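### 3.2 Task setup and teleoperation

Demonstrations were collected by second-year students in the Gikness robotics course, working in pairs at a bimanual station. One student drove both arms while the other reset the objects and kept the session log. Each pair had a two-hour block in May, and the driver and the logger swapped roles at the halfway mark. The objects were toy foods and a small set of kitchen items, including the green bowl used in all of the bowl tasks (Figure 1).
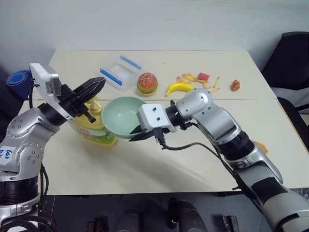
**Figure 1.** Bimanual station with toy foods, a pump bottle and the green bowl. Both arms carry a wrist camera mount.

Students were free to choose which arm acted first. The written protocol, drafted by Mnguni and Teshome, fixed only the goal state and a time limit of 92 seconds. Trials that ran over the limit were logged as failures and kept in the dataset.

### 3.3 Grasping the bowl

The bowl was the object students asked about most. Its wall is thin and the glaze-like surface reflects the overhead lights, which made depth hard to judge from the head view alone. Most drivers settled on a rim grasp, with one finger inside the bowl and one outside (Figure 2), and relied on the wrist view for the final approach.
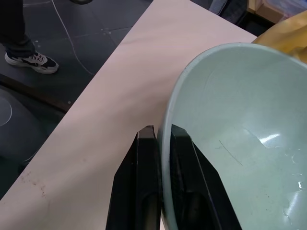 **Figure 2.** Rim grasp seen from a wrist camera, with the bowl wall held between the two fingers.

We did not correct drivers who used other grasps. Melis reviewed the logs and labelled each bowl trial by grasp type, and Niskanen relabelled a random subset of 32 trials as a check. The two sets of labels differed in 2 trials, both of which involved a regrasp partway through.

### 3.4 Placing food items

For the placing tasks, the driver moved a named item from the table into the bowl.

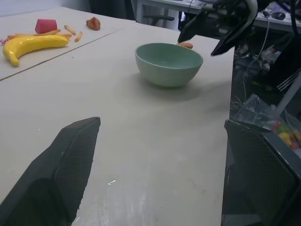
Small pieces such as the fries were harder to pick up than the banana, and drivers often nudged them before closing the gripper. We counted a nudge as part of the same attempt. A second attempt began only when the gripper had fully opened and moved clear of the item.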